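Updated 21 May 2021: new lead time on the Godoy, and the starter bundle is back in stock.

# Godoy arm, bare or bundled

Right, so you're thinking about a robot arm. Welcome! I sell a fair few of these through my little shop, Kostard, and the emails I get are nearly all about money, so this page is mostly about money. The Godoy is the arm I'd point most people at if they want something that can reach for ordinary household things on ordinary household furniture, and don't have a workshop the size of a hangar to do it in.

I'll tell you what's in the box, what isn't, and what you'll end up buying in the second month when you thought you'd finished. If you only want the short version, buy the bundle, buy spare finger tips, and don't promise anybody a demo in the first fortnight.

## What you get with the bare arm

- The arm itself, shoulder to wrist, assembled and run in on my bench
- Base clamp and two sets of bolts (the short ones are for thin worktops, the long ones are for everything else)
- Power supply with a UK lead
- Control cable
- Printed quick start sheet, which I wrote, so blame me
- A hex key that you will lose

You don't get a gripper. People are surprised by this every single time, and I've moved the line higher up the page twice now. The bare arm ends in a mounting plate. If you've already got a gripper you like, lovely, check the hole pattern with me and we'll save you some cash. If you haven't, keep reading.

## What's in the Lilluritz bundle

The Lilluritz bundle is the bare arm plus the bits I'd want if I were starting from nothing:

- Two-finger gripper, fitted and tested
- Wrist camera with bracket
- Overhead or head-height camera, your choice of stand
- Cable ties, sleeving and a bag of stick-on cable clips
- One spare pair of fingers
- The emergency stop button on a long lead

Bought separately, that lot comes to £157 more than the bundle price. I'm not doing that to be clever, it's just much quicker for me to pack one big box than to pick through six shelves.

The two cameras are worth having from day one. I used to sell the wrist camera as an extra, and people would put it off, do a month of work with one view, and then want to redo the lot once they'd added the second. If your budget only stretches to one thing beyond the arm and gripper, make it that.

## The budget nobody writes down

Here's where I get a bit naggy, sorry. The arm is the big number and it gets all the attention, and then folk forget that the thing has to live somewhere and be fed.

**Consumables.** Tape, mostly! Grippy tape, masking tape, whatever you settle on. Bare fingers are slippery on smooth plastic, so you wrap them, and the wrapping wears out. How fast depends entirely on what you're picking up. Soft things like cloths and sponges, hardly at all. Hard edges and knurled handles, much faster. I keep a drawer of rolls and treat it like printer paper. Don't buy the fancy stuff until you've tried the cheap stuff, and when you do find one you like, buy several rolls of the same kind. A change of tape halfway through a job changes how the fingers hold, and you'll spend an afternoon wondering what you broke.

**Spare fingers.** Budget for 3 pairs in your first year, including the one in the bundle. They don't usually snap. They get nicked and bent from being driven into table tops while you're learning, which everyone does, me included.

**Cables.** Longer than you think, always. Measure from the socket to the base, then up the arm, then out to where the wrist will be at full stretch, and then add slack so nothing pulls when the elbow folds. The kit cable is fine for a desk. For anything standing beside furniture or moving between rooms, get the long one. Sleeving it is dull work but it does make the cable easier to spot when you're deciding where to put your feet.

**Furniture and props.** This is the fun line in the spreadsheet. You need actual tables, actual lamps, actual boxes, and charity shops are your friend. Buy things with weight to them. A very light object shoots off when the fingers brush it and you'll spend half the day fetching it from under something.

**Time.** I know it isn't on the invoice. If somebody is being paid to run the arm, their hours will outstrip the hardware sooner than you'd guess, and if you're writing a bid for funding you should put that in plainly. I've read a lot of bids with a beautifully detailed hardware table and a single hopeful line for staff.

## One arm or 2?

Get one. I'd love to sell you two, I really would, but unless you already know you need a hand to hold and a hand to turn, start with one and learn its habits. The second will bolt on later with no fuss, and I give a discount on it if you bought the first from me (drop me a line with your order number and I'll sort it by hand, the website can't do it).

The exception is folding and opening. Laundry, jars, zip bags, that sort of thing. One arm can be coaxed into some of it but you'll be inventing jigs to stand in for the other hand, and by the time you've built those you could've had the pair.

## Picking your first job

A question I get before most orders is what to try it on. My advice is to pick an object with one obvious place to grab it and one obvious place for it to go back to. Old landline telephones are cracking for this. There's a handset and a cradle for it to sit in, there are buttons for later when you get ambitious, and the coiled cord gives the planner something to think about. You can pick one up for next to nothing.

Cords are the hard part, so if you're new, start with the cord unplugged and tucked out of the way, then bring it back in once the basic reach is dependable. And put the phone on the sort of table it would really live on. A lot of setups work brilliantly on a white bench under nice even lamps and then go to pieces on wood grain with shadows all over it.

Do think about floor space too. The arm needs room behind it as well as in front, the elbow sweeps wider than the sales drawing suggests (not my drawing!), and a bed or a sofa next to the table means you have to keep the clamp clear of the bedding.
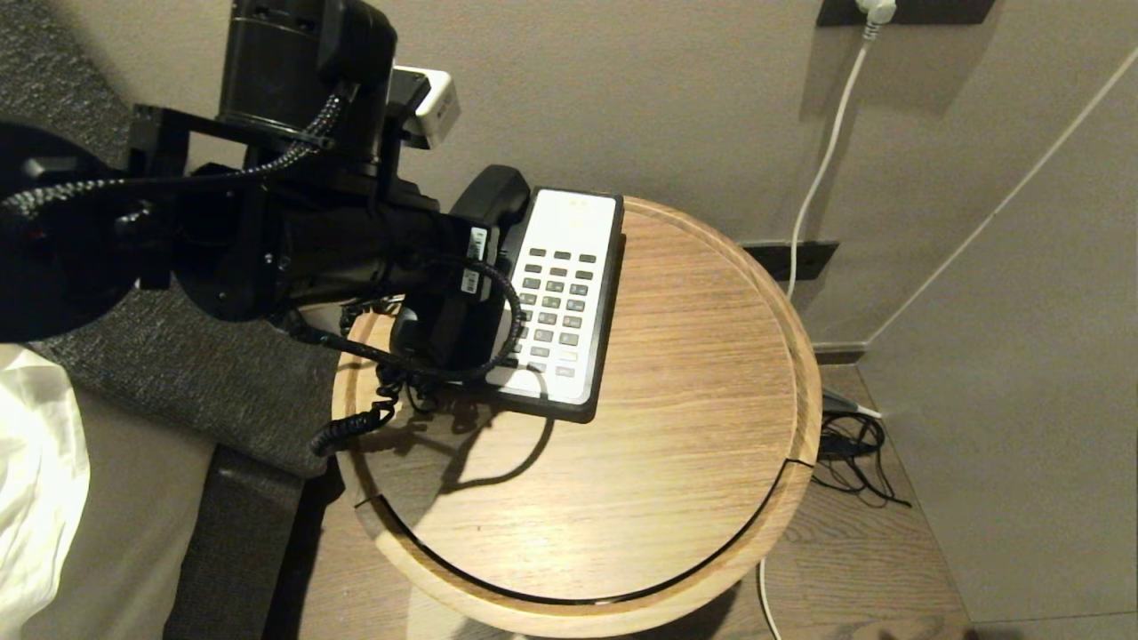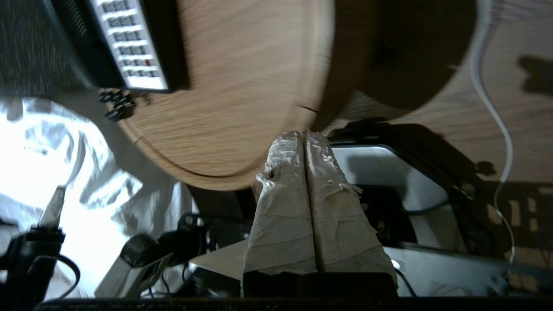
So that's how I'd spend the first week: one object, one table, and plenty of time fiddling with camera angles. Once the reach is repeatable you can start moving the table a few inches each way, and then swap in a different one.

## Delivery and lead times

Bundles are in stock as I write and go out from my unit at Drekport. If they've run down by the time you read this, the wait for a fresh batch is 34 days from order, give or take whatever the courier fancies doing. Bare arms are on the same clock.

I don't ship on a Friday. I've had boxes sit in a depot all weekend and come out looking like they'd been used as a step, and I'd rather you waited.

The box is heavy and awkward, so please have somebody in to take it and a clear bit of floor to open it on. Keep the foam! If it ever has to come back for a repair, the foam is the only thing that'll get it here in one piece, and I charge for new foam, which I feel bad about but it costs a bomb.

If your money has to be spent before a year end, tell me early. I can invoice ahead of delivery for universities and schools, as long as I've got a proper purchase order. October is my busiest month by miles, when all the new projects start at once, so if you're planning for the autumn I'd get your order in over the summer.

## Repairs and returns

Unused and boxed, you can send it back within the usual period and I'll refund it, less the carriage. Used arms I'll take back in part exchange, and I'm pretty fair about scuffs. What knocks the price down is home-made wiring, so if you do modify the loom, keep the original in a bag somewhere.

Motors are covered under the guarantee. Fingers aren't, and neither are cameras that have been dropped, although if you're honest with me about what happened I usually meet people halfway. Please don't open the shoulder joint. There's a spring in there with a grudge.

## Still not sure?

Send me a note through the contact form with three things in it: what you want the arm to pick up, how much floor you've got, and what the whole project has to spend, people included. I'll write back with a parts list and a total. If I reckon the Godoy is wrong for the job I'll say so, and there's no charge for asking. Photos of the room help a lot, especially if they show where the sockets are.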